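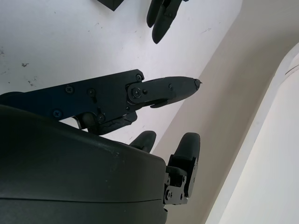

Udley Library and Learning Centre
Interior painting on the ground floor has entered its second stage. The corridor, the Orberg Room and the small study rooms are now included in the program of works. Details for visitors and regular hirers follow in this thread.

The colour for all ground floor walls is a pale grey-white. It was selected from the two options displayed at the front desk in May. We received 76 written responses and thank everyone who took the time to reply.

Several respondents asked for a warmer cream. The concern raised most often by readers, however, was glare from the ceiling lights, and the cream sample was in a gloss finish. A low-sheen finish will be used throughout, including behind the public computers.

Each wall will receive two coats over a primer. Skirting boards and door frames will be painted in the same colour as the walls. Ceilings are not part of this stage.

Room availability: the Orberg Room is closed to bookings until the second coat has cured. Study rooms will close one at a time. Please check the notice on the door before sitting down, as the online calendar is updated only at 6 pm.

Groups with a standing booking in the Orberg Room have been moved to the upstairs meeting room at no extra charge. The upstairs room has fewer chairs. Organisers expecting a large attendance should contact Ching-wen Fu in Bookings.

The lift remains in service. The side entrance will be closed while the corridor is being painted, and visitors using that entrance for step-free access should come to the main doors, where the ramp is clear.

On odour: the paint is a low-odour product and windows will be kept open during working hours where weather permits. Visitors who are sensitive to paint may ask for their holds to be brought to the main doors. Please telephone ahead.

Pictures, notice boards and the local history panels have been taken down and are stored flat in the upstairs office. Eun-seong Do is keeping the list. Exhibitors who lent work for the autumn display may collect it or leave it with us until rehanging.

When the panels return, they will hang from a rail. Adhesive hooks and tape will no longer be permitted on any ground floor wall. A good deal of the preparation in the corridor consisted of filling old pin holes and removing tape residue.

The cost of materials for the study rooms is $700, met from the building maintenance budget. No program funds have been used.

A question received this morning: will the children's corner be repainted? It will not. The mural there is staying, and the wall on either side will be washed only.

A second question concerned scuff marks. Marks on the new surface should be reported to staff and left alone. Household cleaning sprays can leave a shiny patch on a low-sheen wall, and a soft damp cloth is all our cleaners will use.

Correction to an earlier post: the study rooms will close one at a time, beginning with the room nearest the stairs. The printed notice had them in the reverse order and has been replaced.

Enquiries about the works may be directed to Recep Bayram, Facilities, through the front desk. Replies to this thread are read during opening hours.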